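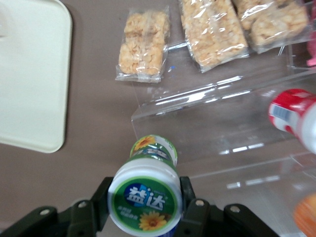

Figure 1. Extra chewing gum, bottle format, white screw cap.

Does Chewing Gum Help You Study? A Term Project in Survey Methods

1. Background

Every student has been told by an older student that gum helps you concentrate. The older student never says where this came from. Our group wanted to know whether people at our own college chew while they study, and whether they think it does anything for them. We did not set out to measure brains. We had no budget for brains.

2. Method

We wrote a paper survey of twelve questions, later cut to nine when our test readers began skipping to the end. Copies went out in the Gorkener Library, the Londa Street dining hall and the lobby of Dogbe Hall during one week in February. We printed 2000 forms, a number chosen by the person who had access to the printer. We got 491 back. Of these, 345 were filled in well enough to use. The rest were blank past the first page, answered "yes" to questions about hours per week, or had been used to hold gum.

We also ran a small reading test on a Thursday evening with 60 people, half of them chewing and half not. Everyone read the same article on drainage law and then answered questions on it.

3. Results

Most of the people who chewed gum said it helped them focus. Most of the people who did not chew gum said it was annoying when others did. Mint was the favorite flavor by a wide margin, and cinnamon had a few very loyal supporters who wrote in the margins.

In the reading test the two halves scored nearly the same. The chewers finished a little sooner, which may say more about drainage law than about gum.

4. Problems

The dining hall was a poor place to ask about studying. Question 6 ("Do you chew more or less often?") did not say more or less than what, and we have left it out of the results. The Fandberg scoring sheet we borrowed from last year's group had an adding error in the last column, so all the reading scores had to be done again by hand.

5. Next steps

A second round should ask about coffee on the same form. Several people wrote it in anyway. We would also print fewer copies, as the leftovers are still in a locker and the locker is due back.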